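4. Running the bedroom station on an open day

Read this section before visitors are let in. It covers the telephone task at the Zostitz show apartment. Kitchen tasks are in section 5.

4.1 Before the doors open

1. Check that the phone's coiled cord hangs free behind the side table.
2. Put the handset on its side next to the base. Leave the phone standing upright near the wall.
3. Drive the robot to the mark by the bed and lock the wheels.
4. Load the task named "handset" in Weveo and set the arm speed to 2.
5. Run the task once with no one in the room. If the fingertips miss the handset, go back to step 3.

Note: The round top leaves little room for error. Move the robot, not the table, if the reach is off.

CAUTION: Loose cables under the wrist can catch on the table edge. Stop the arm before you reach in to free one.

4.2 During the demonstration

6. Let in no more than 3 visitors at a time and ask them to stay on the far side of the bed.
7. Say out loud that the arm is about to move, then press Start.
8. Keep one hand on the stop button until the arm is back in its rest position.

At the handset, the gripper comes in low over the tabletop, with the fingertip close alongside the phone.
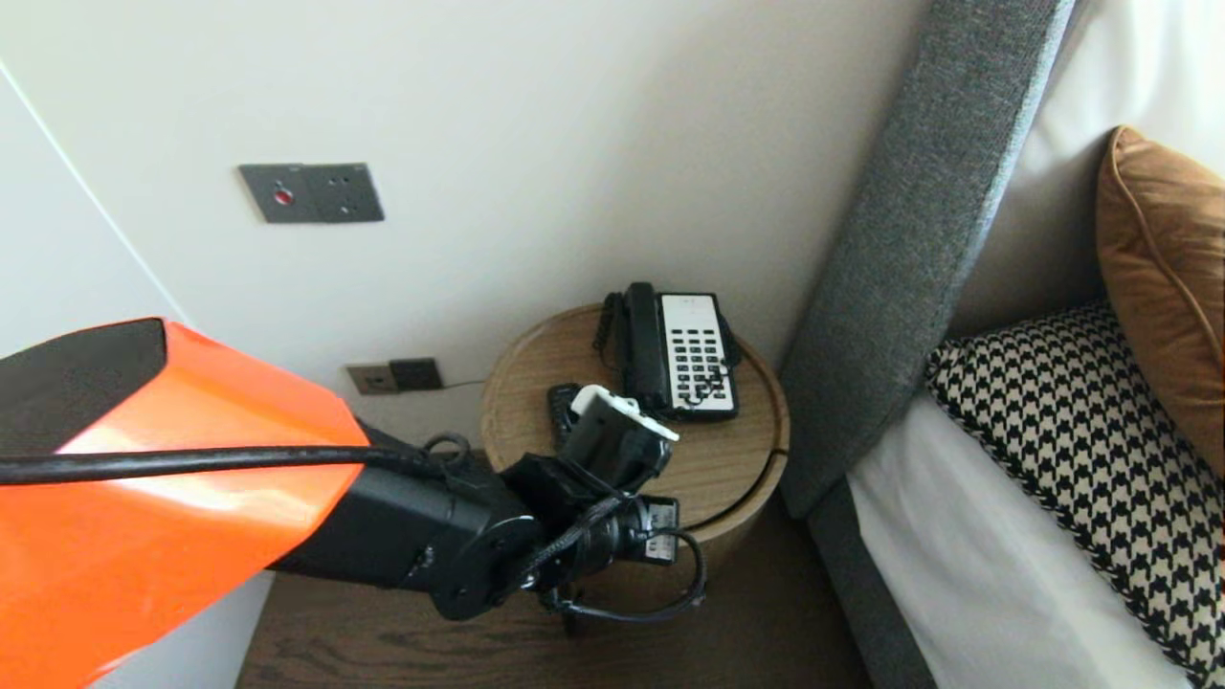 Benedek Fekete asked after the May visit whether the operator could talk less while the arm is moving, as people at the back wanted to hear the motors and kept missing the moment of contact. Step 7 was shortened for this. Answer questions after the arm has stopped.

9. If a visitor steps past the bed, press stop. Wait until the area is clear and start the task again from the beginning.
10. Allow 2 minutes between groups.

4.3 After the last group

11. Send the arm to rest and switch off motor power.
12. Put the handset back on the base and listen for a dial tone.
13. Save the run log - the full log, with the stopped runs left in - and send it to Valentin Ferrand at the Skastunville office.

The log holds around 200 runs. Older ones are overwritten without a warning.

Section last changed Jun 18, 2025.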